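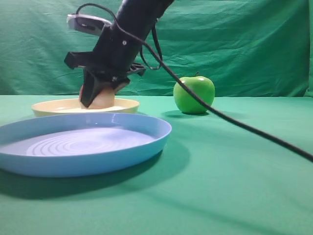

Gripper lowered onto a cream-colored plate

Grostlow Writers Board > Daily Challenges > November check-in thread

inkandtoast
I'm 15 days into the November daily post challenge and I've started to dread it. The first week I had a list of topics and it went fine. Now I sit down after dinner, stare at the screen, and write whatever fills the space. Last night's post was 433 words on why I don't like my desk chair. I haven't missed a day, but I don't think anyone should have to read that. Do I keep going or drop to every other day?

Haque
Keep going. The challenge is daily. If you go to every other day you're doing a different challenge.
I've done it three years in a row and the middle is always the worst part. The posts from that stretch aren't good. You can delete them in December if they bother you.

mirka_writes
I disagree with Haque. I finished last year and didn't touch my blog again until March. I was sick of it. Finishing got me a badge for the sidebar and four months of nothing. This year I'm posting when I have something, and I've put up nine so far. I like seven of them.

Haque
Four months off isn't the challenge's fault. You could have posted once a week after.

mirka_writes
I could have. I didn't want to, which was my point.

Moushumi Jayasinghe
What time of day are you writing? You said after dinner. I moved mine to 6:30 in the morning and the quality went up, mostly because I hadn't spent the day talking to people yet. I also keep a paper notebook with half sentences in it. Things like "the library's new hours" or "Aunt's recipe, wrong flour." When I'm stuck I take the oldest one on the page whether I like it or not.
Also, is there a minimum length? I thought the rules dropped that.

inkandtoast
No minimum this year. I set 400 words for myself because short posts felt like cheating.
Mornings are hard, I leave the house at 6. I could try lunch.

Rirgate
Your own rule is what's wearing you out. Drop the 400 and keep the daily part. I posted two sentences and a question on day 12 and got more comments than on the 1,000 word thing I spent a whole evening on.

Haque
Two sentences is a status update.

Rirgate
It's a post. It has a title and a date on it.

Mekdes Belay
I'm with Rirgate on length, mostly. I write three or four ahead when I have a good evening and schedule them. Right now I have posts queued through the 23rd, so if I have a bad night I can skip it. Some people say that isn't in the spirit of the thing. The rules only say a post has to go up each day, they don't say when it has to be written.
I would not write the whole month in advance though. I tried that once and by the second week I didn't remember what I'd said, and people were leaving comments on things I no longer cared about.

mirka_writes
Scheduling is fair. I never got far enough ahead to do it.

inkandtoast
OK. I wrote two at lunch today - one is short, maybe 150 words, and one is an actual story about my first job. The short one goes up tonight. I'm dropping the word count and I'll see how the week goes.
Haque, the chair post is staying up for now. It got two comments, both from people who also hate their chairs.

Haque
Good. What's wrong with the chair?

inkandtoast
The left arm sinks. It's in the post.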